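Oficina em casa: quando a garra amassa a lata

Quem tem braço robótico na bancada acaba por passar por isto. A garra fecha, a lata range e fica com uma cintura que não tinha. Se o metal dobra junto ao rebordo, a tampa pode perder a vedação, e uma conserva assim já não volta para a despensa.

No meu caso a falha veio depois de uma troca de dedos. Tinha passado dos Iken, mais largos, para um par afilado da Grirkumard, e deixei ficar o limite de força antigo. A ponta estreita carrega a mesma força numa área muito menor. Perdi uma tarde a desconfiar do motor antes de abrir o ficheiro de configuração.

Convém repetir a aproximação em simulação antes de gastar latas. O ponto a vigiar é a altura do dedo em relação à tampa: abaixo do rebordo, a meio do corpo, a lata aguenta melhor. 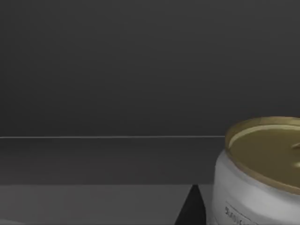

Imagem: Sabina Weerakoon / simulação de bancada

Para acertar a força, comece em 20 por cento do valor máximo e suba devagar, sempre com a lata cheia. A vazia cede muito mais cedo e dá uma ideia errada. Eu parei nos 291 do controlador Eser - é um número interno, sem unidade, e no vosso será outro. Antes da troca estava em 1077.

Se a garra escorregar, não aumente logo a força. Limpe primeiro as pontas com álcool e um pano que não largue pelo. Gordura de cozinha nos dedos faz escorregar qualquer coisa, e foi assim que cheguei ao valor absurdo que tinha.

Com dois braços na mesma mesa há outro cuidado. Se um para por erro, o outro pode continuar o programa e ir contra ele. Os dois têm de estar no mesmo circuito de paragem de emergência. Durante meses tive um botão para cada um, até ao dia em que carreguei no errado.

Antes de pôr seja o que for ao alcance dos braços, faça uma passagem com a mesa livre e a velocidade baixa.

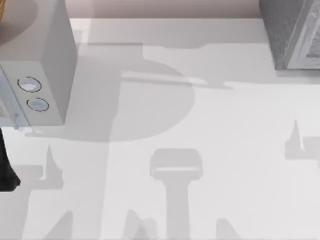 Repare também na luz. Um candeeiro por cima projeta a sombra das garras no tampo, e uma câmara mal regulada pode tomar essa sombra por um objeto. O meu programa foi duas vezes agarrar o nada e bateu com a ponta na mesa. Resolvi com uma segunda luz de lado e um limiar mais alto na deteção.

Depois de uma pancada destas, desligue a corrente, espere que pare tudo e só então mexa nos dedos. Veja se ficaram paralelos, encostando-os a uma régua de aço. Um parafuso de fixação moído troca-se, não se aperta mais. Os da Mudaliar servem e vêm em caixas de 200, o que dá para muitos anos de asneiras.

A lata amassada no rebordo vai para o lixo, mesmo que pareça fechada. Se a amolgadela for pequena e longe das costuras, abra-a no próprio dia, veja o cheiro e o aspeto, e em caso de dúvida deite fora.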